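# About Skismont

Skismont is a school of bar service and beverage studies, offering instruction to working bartenders and to those entering the trade.

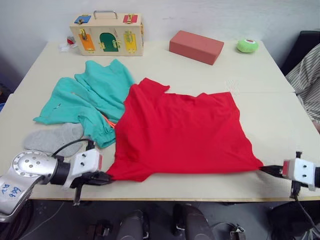
## Our History

The school was founded by Rekha Thakur, who had managed hotel bars before turning to teaching. Its first courses were held in the upstairs dining room of the Delport Hotel and were limited to 15 students. Enrollment now stands at 120 students per year, divided between day and evening programs.

## Programs of Study

Skismont offers 3 certificates: Foundations of Bar Service, Classic Cocktails, and Bar Management. The Classic Cocktails certificate covers syrups, bitters, vermouths, and fortified wines, with particular attention to recipes published before 1940. Students prepare their own cordials and are assessed on balance, temperature, dilution, and speed of service. Bar Management includes purchasing, stock control, and the responsible service of alcohol.

## The Abou Zeid Library

The school maintains a reference collection of 3,000 volumes, including bar manuals, hotel menus, and trade periodicals. It was established with a gift from the Abou Zeid family and is open to enrolled students and graduates. Outside researchers may apply in writing to the librarian.

## Placement

Graduates may apply for a paid placement at Flekach, the restaurant group with which the school has a standing agreement. Placements begin each November and are supervised jointly by the head bartender and a member of the teaching staff.

## Admissions

Applicants must be of legal drinking age at the time of enrollment. Prior experience is required only for Bar Management. Applications are accepted throughout the year, and enquiries should be directed to the admissions office.

Page last revised March 2025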